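Sanville Hand Kit

Last updated: Sun 25 July

The Sanville Hand Kit is a hand-held gripper sold by Itstead, a small outfit in Brunetcombe. You carry it around, squeeze it, pick things up, and your recording gets used to train a robot arm later. I've kept this page going since my own kit arrived, so it leans on what I know best — the fingers.

Two fingers come in the box, both black and chunky, with small screw holes for swapping in other tips. The basic kit costs $200, and the full set with the arm mount is $2000 (ouch!). Itstead says a pair of fingers is good for almost 1000 grabs before the pads need a look. I haven't worn mine out yet, so I'll take their word for it.

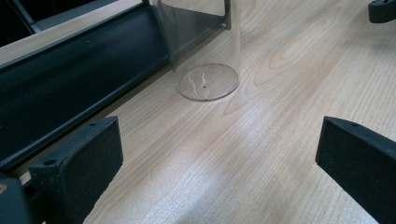
Fingers open wide, with a clear cylinder farther up the table.

See-through things are the classic hard case for any kit like this, and the manual gives them a whole chapter. My advice is to go slow and record plenty of extra tries from different sides. Shiny tabletops make it harder too, and so does strong light.

The main rival is the Saarinen grip, which is lighter but has fixed tips, so you can't change them when a job calls for something thinner. I still like the Sanville better — those screws are a pain, though, and I'd love a clip-on version. Itstead has one planned for September.

Category: Robot grippers | Kits and add-ons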